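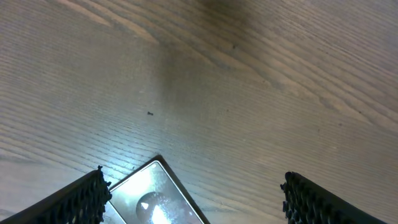 Water-based finish stays rough after third coat, open-grained top

Posted by Percy Cuadros, May 19, 2019

I am refinishing a table top in my garage. Bare wood, sanded to 120, then 150, then 180. I vacuumed and applied three coats of Husimus water-based satin with a foam brush, two hours between coats. The surface still feels like fine sandpaper, and I can see the pores as small pits when I look across it toward the window. I have not sanded between coats. The can says sanding is optional if recoating within four hours.

Do I keep adding coats until it levels, or strip it and start over? I would like to avoid stripping. The top is 1,520 mm long and it took me a full weekend to get the old varnish off.

Nathalie MacDonald

Do not strip it. You have two separate problems.

The roughness is raised grain. Water in the first coat swells the cut fibers and they stand up, then the finish locks them in place. More coats will not bury them at a normal film thickness. Let the third coat cure overnight, longer if the garage is below 60 F. Sand with 320 on a flat block, light pressure, with the grain. You should get white powder. If the paper gums up, stop and wait another day. Wipe with a damp cloth, let it dry, and recoat.

The pits are a matter of taste. Open-grained wood has large pores in the early growth bands, and a thin finish follows them down. If you want a flat surface you need a clear water-based grain filler, squeegeed across the grain and sanded back. That is best done over a sealed surface, so you have not lost anything. Test compatibility on the underside first. If you can live with texture, two more coats with a 320 sanding between them is enough.

On the next project, dampen the bare wood after the last grit, let it dry, and knock it back by hand with the same grit before the first coat.

Marleny Urrego

Just switch to oil. I did my desk with Burkard oil and it never got rough.

Réka Hegyi

Oil will not soak in evenly over three coats of water-based finish, so that means stripping, and he asked to avoid it.

One addition to Nathalie's post. Check the foam brush. Cheap ones leave bubbles that dry as small craters, and these are easy to confuse with pores. Pores line up with the grain and craters do not. I use a synthetic bristle brush, loaded well, and stop brushing after two passes. Strain the finish through a paper cone if the can has been open for more than a month.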